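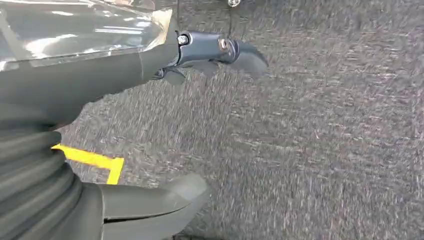

工具车的台面，收工以后到底要不要清空？

楼主：拧螺丝的老白
发表于 8月21日

店里两个工位，一人一台车。我习惯干到哪儿东西就放到哪儿，第二天接着拿，省得来回翻抽屉。合伙人不干，说台面上只要过夜就不能有东西，为这事说了我好几回。上周他把我摆好的一排卡扣全扫进一个盒子里，大小混在一起，我挑了一个上午。
想问问各位，你们台面是清还是不清？另外打算换一台车，预算两千以内，看中Niddale的三层带抽屉款，报价1657，有用过的说一下。

2楼：北坡汽修
清。没什么好讨论的。
台面是干活的地方，不是仓库。拆下来的件按车分盒，盒子上写车牌，放下层。你那排卡扣要是一开始就在盒子里，他也扫不了你的。

3楼：Yurani Chávez
不同意楼上。小件摆在台面上按拆的顺序排，装的时候倒着来，这是最不容易漏的办法。进了盒子顺序就没了。我拆内饰都是这么摆，过夜就盖块布，没出过问题。

4楼：北坡汽修
回3楼：你一个人用一台车当然可以。两个人以上共用，总有一个人会碰到。再说布一掀，小螺丝跟着走了你都不知道。

5楼：Yurani Chávez
楼主说了一人一台，没有共用。

6楼：四号举升机
两位都有道理，我说说我们这儿怎么弄的，也放张图。 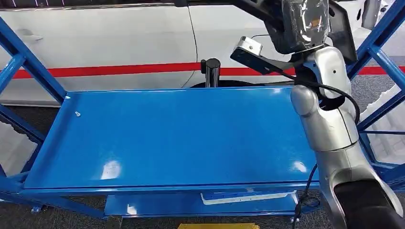 我们的规矩是大件当场下架子，小件当场进格盒，收工前再看一遍台面。格盒是Pemora的，153块一套，盖子能锁住，翻过来也不串格。再看一遍这一步不能省，像图里台面左头靠后沿那颗白色小螺丝，不特意看就过去了。这种蓝漆台面亮，灯一照就是一片白，白色的小东西离反光近一点就更难找。四边那圈挡边不高，滚动的小件能拦一下，真碰一下车还是会掉。要挑车的话，挡边高度值得问一句。

7楼：拧螺丝的老白
谢谢6楼。格盒我也买过别家的，盖子合不严，后来就不用了。你那个下层放什么？

8楼：四号举升机
下层放扁的东西，托盘、成包的件都行。重的也往下放，上面太沉推起来会晃。

9楼：Eluned Probert
楼主问的Niddale我用过，一月份买的。抽屉滑轨可以，轮子一般，过地沟盖板的时候要抬一下。台面是平的，没有挡边，这点不如6楼那种。如果你习惯把小件摆在台面上，我不建议买。

10楼：汽配小周
轮子小的车都有这个毛病，换大一号的就行，但是要量孔距。我之前没量，买回来四个孔对不上两个，又退了。
另外Parri有磁性垫，铺在台面上，铁螺丝不会乱跑。

11楼：北坡汽修
磁性垫只管铁的。塑料卡扣、不锈钢件照样滚。而且螺丝吸久了带磁，有的地方不合适。

12楼：汽配小周
回11楼：塑料件另放一个盒不就行了，又没说什么都往垫子上放。

13楼：Yurani Chávez
垫子我也在用，分左右两半，左边是先拆的，右边是后拆的。还是那句话，顺序比干净要紧。收拾得再干净，装回去多一颗螺丝，还是得重拆。

14楼：四号举升机
回13楼：顺序可以写在格盒上，贴胶带写1、2、3，跟摆在台面上一样。多花半分钟。

15楼：漆房老徐
补一句，台面离车近的时候更要收。我这边是喷漆，车推到车身旁边，台面边上探出来一把螺丝刀，一转身就是一道印子，白车补漆对色又麻烦。我要求徒弟靠近车身的那一侧一律不放东西，别的地方随他们。

16楼：Eluned Probert
15楼说的这个我赞成。我给车的边角贴过门框用的胶条，半年换一次，也管用。

17楼：拧螺丝的老白
看完了。跟合伙人商量了一下，台面过夜清空，没装回去的件进格盒，按14楼说的贴胶带编号，盒子谁的谁收，别人不许动。他同意了。
Niddale不买了，想找一台带挡边的。有人用过Zinuvska吗？网上图片看着有挡边，没写多高。

18楼：汽配小周
没用过。问卖家要张带尺子的照片。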